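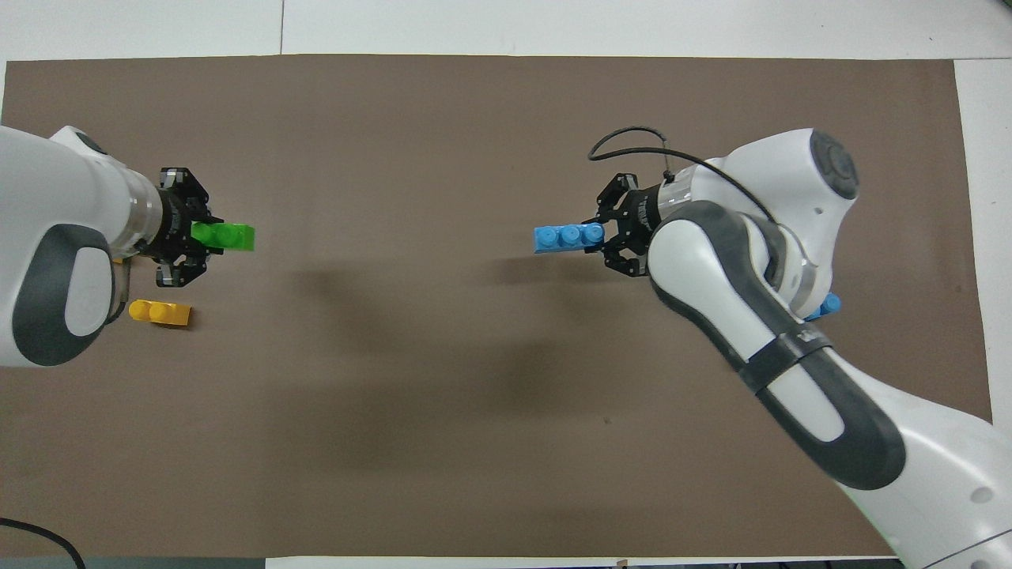
Figure 6.1 Two arms, holding a green brick and a light blue one.

Chapter 6
Two Hands Are Better: The Tukgate Bench Kit

Try putting a lid on a jar with one hand behind your back. It can be done, but you will probably end up wedging the jar against your ribs! Most of the robots we have met so far work like that, with a single arm and a clamp to stand in for the other one.

In this chapter we look closely at a kit that gives the robot its second arm. The Tukgate, sold by Wosia to colleges and small workshops, comes as a matched pair of arms with parallel grippers, a table mat and a set of 8 practice tasks. Toy bricks make a wonderful first test, as they are cheap, brightly coloured and very fussy about being lined up.

We will work through:
6.1 What is in the box
6.2 Setting up the arms so they share one map of the table
6.3 Gripping without crushing
6.4 Bringing two parts together
6.5 Where the kit falls short

You should have read the section on joints in Chapter 5. Keep a pencil handy for 6.2, where there is a fair bit of measuring.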